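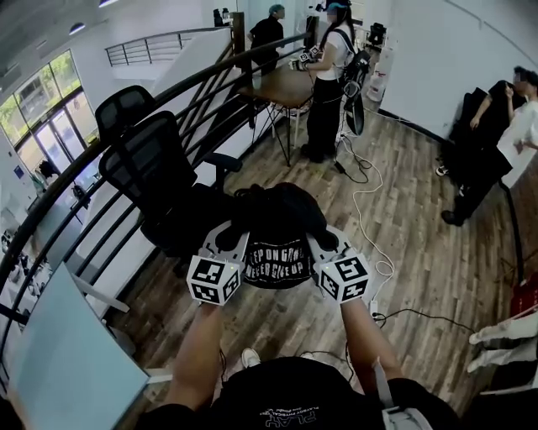 Garment Care and Handling, Unit 4
Folding Printed T-Shirts and Other Dark Knits
Handout for the Sunday group. Instructor: Nidia Puma

Bring this handout to the practical. The reading for this unit is the chapter on knit fabrics in the course pack, through the section on shrinkage. Yen-ting Tam has spare copies at the front desk.

1. Picking up the shirt

Most bad folds start with a bad pickup. Hold the garment by its top edge at two points and let it hang. Knit cotton stretches, so keep the pull between your hands light. If the top edge is tight as a string, you are pulling too hard and the neckline will wave when you lay it down. If it sags deeply in the middle, move your hands apart a little.

Let the shirt hang until it stops swinging. Look for a twist in the body. On a black shirt the side seams are hard to see, and a line of white printing across the front is the easiest guide. When the lettering runs level, the body is usually straight. When it slopes, one side is being held higher than the other, or the fabric has turned on itself under the print.

2. Black fabric

Black hides wrinkles and shows lint. Work near a window when you can, and turn the garment toward the light before you decide it is smooth. Check the floor too. A long garment held low will brush against shoes and pick up dust.

Folds in black cloth also run together by eye. A bundle that looks like one thick layer may have a loop standing up on one side and loose wrinkles on the other. Feel along it with the flat of your hand before you press anything down.

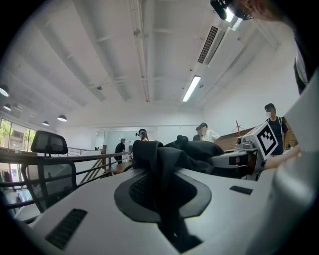

When the fabric has bunched, don't shake it hard. Find one finished edge, either the hem or the neckband, and follow it with your fingers until you reach a seam. Hold that point and find the matching one on the other side. Then lift and let the rest drop.

3. The fold

Lay the shirt face down on a clean, flat surface. Smooth from the center outward.

Fold one side in toward the center line. Lay the sleeve back on itself so that it stays inside the fold.
Repeat on the other side. The two long edges should be parallel.
Bring the hem up to just below the collar.
Fold once more and turn the shirt over.

For the Preda shelf inserts the finished width is 254 mm. For the older Riden inserts it is 268 mm. Use the folding board until you can get within 11 mm by eye.

4. Care of the print

Turn the shirt inside out for washing and drying. Do not iron directly on lettering. Do not put a hard crease through a line of text if the fold can be moved up or down to miss it. Stacks of printed shirts should have plain cloth or tissue between the fronts, especially in warm storage, where one print can stick to the next.

5. Practical

You have 90 minutes. Work in pairs, one person holding and one checking, then switch. Thulani Zulu will take the early pairs and Ching-wen Cheung the rest. Marks are given for the pickup as well as the fold, so wait until your checker is watching before you lift the shirt.

Before next time, fold three dark garments at home and write down where each one went out of square.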